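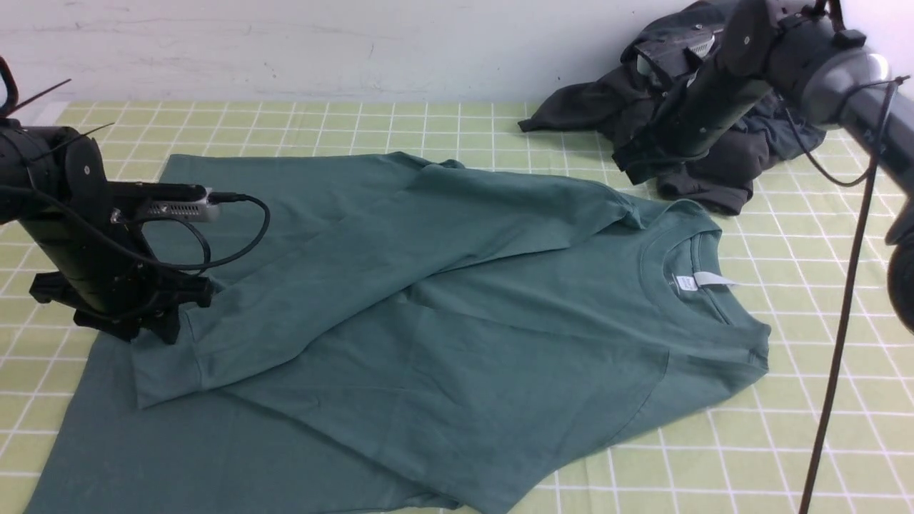 Fold cell good practice: what do you count as a finished shirt?

Trallham Forum > Bench Automation > Rules and Standards

skodi_bench
Started April 12, 2022

Hello everybody, and sorry in advance for the length of this! We run a two-arm folding bench and I've been asked to write down our house rules before we take on a second crew of operators. Up to now it has all lived in people's heads, which was fine when there were two of us and is not so fine now. My draft goes like this:

1. One garment in the work area at a time. The next one waits at the back of the table.
2. Grippers come down open and stop just above the cloth before they close.
3. Collar and care label get checked by eye before the body is folded over.
4. If a fold goes down crooked, the operator starts that shirt over from flat.

It's rule 4 that has us arguing. Our last batch was 207 shirts and a good many of them got restarted, some of them more than once, and people were pretty worn out by the end of it. Would love to hear how you all handle it.

mapleandsolder
Welcome! I like the list, but I'd soften rule 4 quite a bit. A T-shirt is a floppy thing, and if you throw away every band that lands on a diagonal you are going to teach your operators to be terrified of the cloth. We let them correct in place, up to 5 regrasps, and after that it goes back to flat. Our log sheet has a little box for it.

Fakhoury_fan
Going to disagree with you there, friend (nicely!). A corrected fold and a clean fold are two different jobs, and if your sheet just says "done" for both, whoever reads it in September will have no idea what they're looking at. I'd keep rule 4 as it stands — strict is easier to teach.

mapleandsolder
But we do mark them separately, that's what the box is for. I'd agree with you if we didn't.

Aileen Dagdag
My worry is rule 1. "At the back of the table" is still inside the reach of both arms, at least on a bench like the one up top, where the dark garment is heaped right behind the right arm. A hanging sleeve is a lovely thing for a gripper to catch on. We had the same wording at Zerow and ended up with a bin on a stand, well clear of the table. Also please add something about cables! Ours says no cable may hang where it can brush the garment during a fold, and the operator runs each arm through its full travel at the start of the shift to check.

skodi_bench
Aileen, thank you, that's a fair hit on rule 1 and I'm changing it tonight. Cables are going in as rule 5. Do you write the travel check down anywhere or just trust people?

Aileen Dagdag
Initials on the shift sheet, next to the gripper check. Takes a minute.

Fakhoury_fan
I'd still want the waiting garment somewhere the operator can see it, or you get people wandering off to look in the bin halfway through a shirt.

skodi_bench
Ours would be at the operator's elbow, so I think we're okay. On rule 4 I'm leaning toward mapleandsolder's way with the separate box, and I'll try it on the next 140 shirts before I put it in ink. Will post the revised sheet in this thread when it's typed up.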